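House Rules for a Hand-Held Gripper

I came to Gredari expecting to be handed a binder. Every robotics shop I've visited has one, usually holding a door open. What Müzeyyen Bilgin gave me was a single laminated sheet, and she told me to read it before I touched any of the tools on her bench (I'd already touched one, sorry Müzeyyen!).

The sheet covers the hand-held grippers her crew uses to record demonstrations. You squeeze, the fingers close, and later a robot arm tries to copy you. Rule one says check the linkage before every session, and that means every joint, with your fingers, for play. Rule four is my favorite: any printed part with a torn edge or stray fibers on it gets written up, even if it still works fine. They've logged 148 of those notes so far and she reads every single one.

Then there's the argument over threaded inserts. Brass in plastic is lovely until someone leans on the screwdriver, so the sheet gives a torque limit and bans power drivers outright. I asked if people stick to it. "They do when I'm in the room," she said.

My own try went okay, I think! The sheet says to close on the thing slowly and hold for 3 seconds before lifting — which feels like forever when you're standing there — and to keep the pads flat against whatever you're gripping. A curved rim makes you work for that. I kept wanting to roll my wrist, and rule seven is very firm about wrists.

The next version of the sheet comes out in December, with a new section on cleaning the pads between objects. 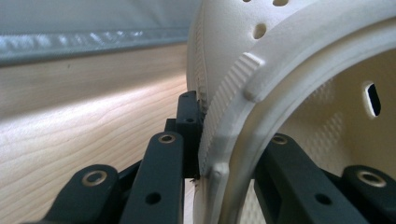

Taner Karaca wrote in to say that his group at Ekesside dropped the hold time from their own rules last winter and has regretted it, and that he'd like to see the torque limit printed on the tool itself.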